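小件织物折叠与收纳方式的对比研究
课程项目报告（家居环境与物品管理方向）

项目组成员：Hawi Seyoum、Nikola Duda、Lempi Niskanen
指导教师：Mebrat Tefera
提交日期：2022年8月12日

摘要

本项目研究小件织物在居家条件下的折叠方法、收纳密度与取用便利性之间的关系。试验在起居室的地垫上进行，所用织物共83件，包括袜子、薄毛巾、儿童上衣、布巾和手帕。三种折叠方法分别记为平叠法、三折立放法和卷收法。全部有效折叠记录为303次。结果显示，三折立放法在抽屉内的取用扰动最小，卷收法单件占用体积较小但展开后折痕分布不规则，平叠法操作时间最短，但堆叠高度超过9层后底层物品难以单独取出。报告最后给出不同类别织物的推荐处理方式，并列出试验条件的局限。

关键词：织物折叠；收纳密度；取用扰动；地垫作业面

1 研究背景

家庭衣物整理通常被视为经验性劳动，相关的操作参数很少得到记录。项目组在二月的预调查中访问了同楼层的住户，发现多数人对外套和裤装有固定的处理习惯，对小件织物则没有。小件织物数量多、尺寸差异大，往往在洗后直接投入抽屉或布盒，下次取用时需要翻找。

已有的收纳类读物多强调成品的外观，对折叠过程所需的时间、作业面的条件以及取用后的恢复程度着墨不多。本项目把这三项作为主要观察对象，外观只作为辅助指标。

2 研究问题

（1）三种折叠方法在单件耗时上有何差异。
（2）同一抽屉容积下，各方法可容纳的件数是否受织物厚度影响。
（3）取出一件后，相邻物品的位置变化程度如何。
（4）软质作业面是否影响折边的平直度。

3 材料与场地

3.1 织物样本

样本由三名成员提供，洗涤后自然晾干，不熨烫。按厚度分为薄、中、厚三组。薄组以手帕和夏季儿童上衣为主，中组为布巾和普通袜子，厚组为毛圈毛巾和冬季袜子。带有条纹或拼色的织物单独标记，原因在于条纹可作为折叠对齐的参照线，可能使耗时缩短，需要在统计时区分。

3.2 收纳容器

试验使用两种容器：Dreseo 浅抽屉一只，Boriletti 布质收纳盒一只。浅抽屉的侧壁为硬质，布盒的侧壁在装载不足时会向内倾斜。两者的内部高度接近，可容纳立放后的中组织物。抽屉内加装 Wako 可移动隔板，隔板位置在每轮试验开始前恢复到同一刻线。

3.3 作业面

作业面为铺在地面的一张软垫，表面为粉白格纹并印有卡通图案。垫子旁边是木质书架，架上书籍较多。选择地面而未选择桌面，是由于组员家中的餐桌面积不足以同时摆放待折件和已折件。格纹在操作中起到了辅助作用：把织物的一边与格线对齐，目测即可判断折边是否歪斜。卡通图案覆盖的位置格线中断，对齐效果略差，因此正式试验时尽量选用图案较少的部分。

3.4 测量工具

耗时用 Orside 电子计时器记录。堆叠高度用钢直尺测量，读数取到毫米。折边偏移量以织物两角的错位距离表示。

4 试验方法

4.1 折叠步骤

平叠法：织物平铺，左右对折一次，上下对折一次，放置时开口朝向操作者。

三折立放法：织物平铺，左右两侧各向中线折入，形成长条，再沿长度方向分三段折叠，最后以折脊朝上立放。

卷收法：织物平铺后对折为长条，自较厚的一端开始卷起，卷紧后将末端压在底部。

4.2 操作流程

每件织物从待折堆中提起后先抖开一次，再放到垫面上。提起时若上部自行翻折，须先将翻折部分展平，之后开始计时。该规定在预试验后加入。预试验中有较多薄组织物在提起后仍处于半折叠状态，组员直接在此基础上继续操作，导致折后尺寸明显偏大，数据无法与其他件比较。

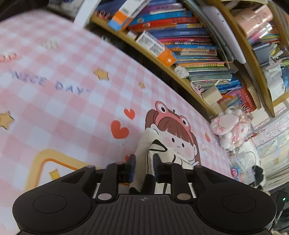
带有深色条纹的白色织物应该怎样对齐？
以条纹为基准线，先使条纹与格线平行，再从没有条纹的一侧向条纹方向折入；条纹位于边缘时，折后应让它留在外侧，以便立放后辨认。

计时以双手离开成品为结束标志。成品放入容器的时间另行记录，不计入单件耗时。每名组员对三种方法各做一组，顺序轮换，以减小熟练程度造成的偏差。每组结束后休息片刻，再把织物全部抖散，重新混合。

4.3 取用扰动的评定

容器装满后，由未参与折叠的组员指定一件取出。取出后观察相邻物品，按以下等级记录：

0级：相邻物品无可见移动。
1级：相邻物品倾斜，但折叠形状保持。
2级：相邻物品散开或被一同带出。

评定由两人独立进行，结果不一致时重做该次取用，原记录作废。

5 结果

5.1 单件耗时

平叠法在三个厚度组中耗时均为最短。三折立放法比平叠法多一道折入和一道分段，耗时随之增加，但在操作进入后半程时差距缩小。卷收法的耗时波动最大，厚组毛巾卷起时末端容易松开，需要返工。

带条纹的织物在三折立放法下耗时低于同厚度的素色织物，在卷收法下未观察到同样的差异。分析认为，卷收法只在初始对折时需要对齐，条纹提供的参照作用有限。

5.2 容纳件数

浅抽屉在三折立放法下可容纳薄、中两组混合织物70件，此时隔板两侧均已贴紧，继续放入会使折脊变形。卷收法在薄组中表现较好，卷件之间的空隙可由更小的手帕填入；在厚组中，卷件直径过大，抽屉上沿出现顶碰，无法顺利关闭。

布盒的结果与抽屉不同。立放件依靠相互支撑保持直立，装载不足时整排向一侧倒伏。布盒侧壁不能提供足够的支撑，必须装至接近满载才能稳定。平叠法在布盒中不受此影响。

5.3 取用扰动

三折立放法以0级和1级为主，2级仅出现在装载过紧的情况下。平叠法的扰动与取用位置有关：取最上层时为0级，取中部和底部时多为1级或2级。当堆叠达到9层以后，取出底层物品几乎都会造成上层滑移。卷收法在抽屉中多为1级，主要表现为取出一卷后相邻卷件滚入空位。

5.4 作业面的影响

软垫受压后轻微下陷，手掌按压折边时力量被部分吸收，折边不如在硬桌面上锐利。对薄组织物影响较小，对厚组影响较大，厚毛巾在垫面上折好后会回弹。Hawi Seyoum 在补充试验中把一块硬纸板垫在厚毛巾下方，回弹有所减轻，但移动纸板增加了操作步骤，整体耗时没有改善。

垫面的摩擦力有正面作用。织物平铺后不易滑动，单手压住一角即可完成对折。在光滑桌面上进行的少量对照中，薄手帕会随手移动，需要反复复位。

6 讨论

从耗时看，平叠法仍是处理大量衣物时的合理选择，但其优势在取用阶段被抵消。若一件物品在一周内需要多次取放，折叠时节省的时间会消耗在整理滑落的上层物品上。因此，折叠方法应按取用频率选择，不宜对全部织物统一要求。

厚度是另一项限制条件。三折立放法要求织物有一定挺度，过薄的手帕立放后中部弯曲，需要夹在较厚的织物之间。过厚的毛巾则占用过多宽度，适合平叠后单独存放。项目组据此放弃了最初设想的“单一方法覆盖全部样本”的方案。

参照线的作用超出预期。无论来自织物本身的条纹，还是来自垫面的格纹，都能减小折边偏移。Nikola Duda 的偏移量在使用格线后下降最明显，其余两人变化较小，可能与个人原有习惯有关，样本不足以作出进一步判断。

指导教师 Mebrat Tefera 在中期检查时指出，取用扰动的三级评定较粗，1级内部包含了差别较大的情况。项目组接受该意见，但由于前期数据已按原标准记录，为保持一致未作修改。

7 推荐处理方式

薄上衣、布巾：三折立放，放入带隔板的硬壁抽屉，折脊朝上。
手帕：卷收，填入抽屉空隙；数量较多时可平叠，层数不超过9层。
普通袜子：成对叠合后三折立放，袜口不外翻。
厚袜、毛圈毛巾：平叠，存放于布盒，常用件置于上层。
带条纹的织物：条纹留在可见一侧，同色条纹相邻放置。

作业面建议选用带格线的软垫或在桌面上铺一层格纹布。处理厚组织物时宜改用硬桌面。待折件与已折件分列两侧，中间留出一件织物完全展开的宽度。

8 局限

试验仅由三人完成，操作习惯的影响未能充分排除。织物均为已使用过的日常物品，洗涤次数不同，挺度存在差异，未作测定。容器只有两种，结论不能直接推广到深抽屉和开放式层架。取用扰动在装满后的静止状态下评定，未考虑抽屉快速开合引起的移动。

试验地点的可用面积有限，书架一侧不便伸展手臂，惯用右手者与惯用左手者的坐位需要调换，由此产生的差别没有单独记录。

9 分工

Hawi Seyoum：试验设计，厚组补充试验，第4节与第5节撰写。
Nikola Duda：样本分类，尺寸测量，数据录入。
Lempi Niskanen：计时，取用扰动评定，第6节与第7节撰写，全文校对。
Sibusiso Mahlangu 协助进行取用扰动的第二人评定，不计入项目组成员。

附录A 记录表字段

序号；操作者；织物类别；厚度组；有无条纹；折叠方法；单件耗时；折后长、宽、高；折边偏移量；容器；取用位置；扰动等级；备注。

备注栏用于登记返工、计时器误触和织物掉落等情况。出现计时器误触的记录一律剔除，返工的记录保留，并在统计耗时时计入返工时间。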